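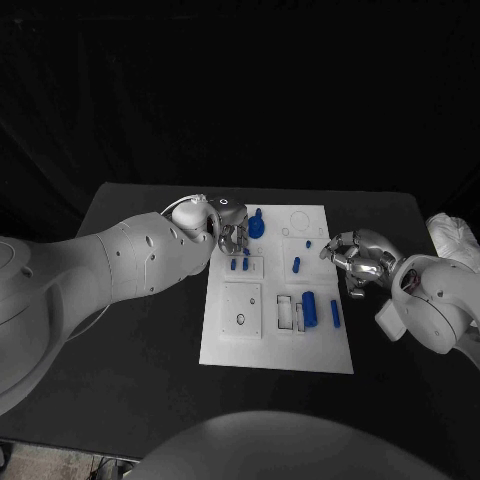 Mobile games used to let you fail at your own speed. I have been playing Zorlow on my phone since August, a puzzle game in which you place gears on a grid until a little door opens, and I would like to complain about its manners. The gears themselves are lovely. A blue gear on a white board, like the one the metal fingers are curled beside, is about as much visual excitement as I need at eleven at night. You put it down, it's wrong, you pick it up again. I could do that until I fell asleep, and for the first few weeks I often did.

Then came the energy meter. You start each session with 11 moves' worth of "spark," and when the spark is gone you may wait, watch an ad, or pay. I have now seen the ad for Brandel, a kingdom builder, so many times that I could govern the place. The king is always on fire. A hand comes in to save him and pulls the wrong pin, every time, with a confidence I associate with people who give directions to strangers. I have yet to install Brandel, but I think about the king more than I think about some of my cousins.

Defenders of the meter say the game is free, and they have a point. Somebody drew those gears and somebody has to be paid for it. I would gladly hand over the price of a sandwich, once, and be left alone with my door. That option isn't in the store. What the store has is a bucket of 200 sparks, a barrel of 2000 sparks, and a monthly pass that gives you a different color of bucket.

The hint button is worse
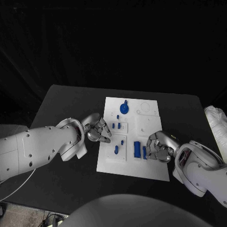

Help I didn't ask for
Stop touching the board for a few seconds and Zorlow decides you are in distress. The right square starts to pulse. A small owl arrives. The owl has noticed that you are thinking, and it would like to help you quit. If you ignore the owl it bounces, and if you keep ignoring it, it places the piece for you and throws confetti, and takes two sparks for the trouble.

I played puzzle games on a gray handheld as a kid, and the hint system was a booklet my brother had lost. I don't claim this built character. Mostly it built a habit of throwing the handheld at a couch. But a level I was stuck on stayed with me all through math class, and when I finally cracked it on the bus home I wanted to tell the driver. Confetti from an owl doesn't do that for me. I feel like a man being applauded for riding an escalator.

One game I keep going back to is Tudose, which is ugly and has a soundtrack like a dishwasher. It costs two dollars. It has no owl. If you put it down in the middle of a level and come back a month later, the level is sitting there just as you left it, with no streak to mourn and no chest that expired while you were at a wedding. The menu has a button that says Play and another that says Sound, and I turned the second one off right away.

I wrote to Oltmont, the studio that makes Zorlow, to ask whether the owl could be switched off. The reply was quick and friendly and thanked me for loving the owl. It came with a gift of five sparks, good until midnight. I used them, of course. I'm on the level with the two doors now, and I have a theory about the small gear in the corner that I'll try out as soon as the king is done burning.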